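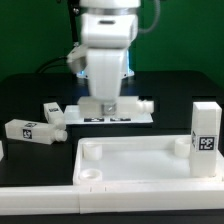
Efua Dankwa wrote to me after the last version of this guide to say that her arm kept stopping halfway through a pick, always with error 214, and that restarting it only bought her a few more tries. I had the same trouble on mine, so this section is longer than it used to be.

4.3 Clearing error 214 (grip force fault)

Error 214 means the gripper pushed harder than its limit while closing on a part. On our Arovari setup it was nearly always a part sitting a little crooked on the plate – the bottle-shaped ones are the worst for it.

CAUTION: Press the emergency stop before you reach in. Pause is not enough. I trusted pause once and the gripper closed on my glove.

1. Press the emergency stop and wait 10 seconds.
2. Hold the part with one hand, then open the fingers with the manual release. It will drop if you don't.
3. Lay the part flat on the plate and check that its marker tag is clean. Wipe off any dust or fingerprints.
4. Release the stop, clear the error, and send the arm home at low speed.
5. Run 2 test picks with your hand near the stop button.

Note: If 214 comes back on the first test pick, don't raise the force limit! I went up to 11 and bent a finger pad. Redo the gripper zero (section 4.5) and try again.

Rory MacAulay also found a cable snagging on his wrist joint that gave the very same error – worth a look before you redo the zero.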